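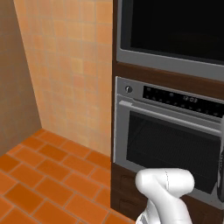
Tempo de leitura: 4 min

Orçamento para braço robótico em cozinha de testes – comprar já ou ficar mais um ano no simulador?

Publicado em 27/08/2024 por Sinéad Daly
Categoria: Equipamento e compras

Boas a todos. Preciso de ajuda com um orçamento e tenho pouco tempo, desculpem a pressa.

Estamos a planear uma célula com um braço para tarefas de cozinha. Abrir a porta do forno, puxar gavetas, pôr e tirar tabuleiros, esse género. Por enquanto temos tudo em simulação: forno de encastrar em coluna, o aparelho de cima também encastrado, braço branco à frente. O puxador do forno é uma barra comprida horizontal, quase da largura da porta. Foi por aí que começámos.

O projeto chama-se Brenby e a verba fecha em fevereiro. O que não estiver encomendado até lá, perde-se. Tenho 46 mil euros para tudo. Tudo mesmo: braço, garra, base, móveis, forno, instalação elétrica, formação.

Duas propostas em cima da mesa:

Ornorer – braço com controlador, garra de dois dedos incluída, entrega em 8 semanas. Leva-me mais de metade da verba. Base à parte.

Ullus – mais barato, mas garra, cabos e licença do software são linhas separadas e não percebo bem o que é obrigatório e o que não é. O comercial responde sempre "depende da aplicação".

As minhas dúvidas:

O alcance. No simulador ponho a base onde me apetece, na sala verdadeira não. Com o braço tão perto do forno, a porta abre para onde? Que folga é que vocês deixam?

Compro um forno a sério ou faço uma maqueta com porta e puxador? O forno não precisa de aquecer para o que queremos este ano.

E vale a pena guardar dinheiro para uma segunda garra? Ou é melhor gastar em peças de reserva?

Somos 5 no laboratório, só dois já mexeram num braço físico. Obrigada desde já.

– – –

Ó Dubhghaill
Membro da comunidade

Olá Sinéad. Passei por isto com uma bancada parecida, vou por partes e à pressa também.

Não assines nada sem fechar primeiro a planta. Imprime o móvel à escala, ou marca no chão com fita, e desenha a porta aberta na horizontal (se for daquelas que rebatem para baixo, confirma no modelo que vais comprar). A porta aberta ocupa a profundidade que ocupa, e o braço tem de começar o movimento perto do puxador e acabar fora do caminho dela. No simulador uma colisão destas é uma linha vermelha no registo. Na sala é uma garra partida e três semanas à espera.

O que nós fizemos: base sobre carril curto, com travão manual. Não é bonito mas deixa corrigir a posição sem furar o chão outra vez. Mete uma linha no orçamento só para isto. A nossa primeira base foi aparafusada e ficou mal. Tivemos de pagar duas vezes a furação e o chão era em mosaico, imagina.

Forno: compra um verdadeiro, do mais simples que houver, e não ligues a resistência. Uma maqueta nunca tem a mola certa na porta. A força para abrir um forno muda muito a meio do curso e isso é precisamente o que o simulador costuma ter mal afinado. Se a loja tiver um modelo de exposição com um risco, melhor ainda. O de cima podes substituir por um painel preto, se não o vais abrir.

Entre as duas propostas, pede à Ullus um preço fechado por escrito, com garra, cabos, licença para o primeiro ano e para o segundo, paragem de emergência e transporte. Manda-lhes a lista tu. Quando fizemos isto a diferença para o concorrente ficou bem mais pequena.

Divisão que eu faria, em traços largos:

braço, controlador e garra – até 60% da verba
base ou carril, móveis e forno – 15%
segurança (paragem, barreira, avaliação de risco) – 10%
peças de reserva e dedos para a garra – 5%
o resto não se toca. Vai desaparecer sozinho, acredita.

Segunda garra não. Dedos suplentes sim, muitos. E puxador de barra é simpático para dedos paralelos, já o botão redondo do lado é outra conversa. Se rodar o botão faz parte do plano, diz isso ao fornecedor antes de ele fechar o preço dos dedos.

– – –

Utilizador convidado

compra usado. há braços em segunda mão por metade do preço e funcionam igual

– – –

Ó Dubhghaill
Membro da comunidade

Usado pode ser, mas com verba que fecha em fevereiro eu tinha cuidado. Sem garantia e sem fatura em condições muitas instituições nem deixam. Pergunta às compras antes de perderes tempo a ver anúncios. E vê se o controlador ainda recebe actualizações, houve um caso cá em que não.

– – –

Marcenaria_e_Fios
Membro novo

Só um ponto sobre os móveis porque do robô não percebo nada. Coluna para forno encastrado tem de ficar presa à parede. Sempre. Se o braço puxar pela porta com força, uma coluna solta vem atrás. Pede ao carpinteiro reforço nas costas e deixa o rodapé desmontável para passar cabos. Confirma tambem as medidas do nicho na ficha do forno que comprares, não nas do modelo 3D.

E a tomada fora do nicho, com acesso pelo lado. Depois de tudo montado ninguém quer tirar o forno para desligar uma ficha.

– – –

Sinéad Daly
Autora do tópico

Obrigada!! O do rodapé não me tinha ocorrido, e vou mesmo fazer a fita no chão amanhã. Compras já disseram que usado não, portanto fica arrumado. Lista enviada à Ullus, pedi também à Ornorer o preço sem garra para comparar linha a linha. O botão fica para o ano que vem. Quando tiver os valores fechados ponho aqui.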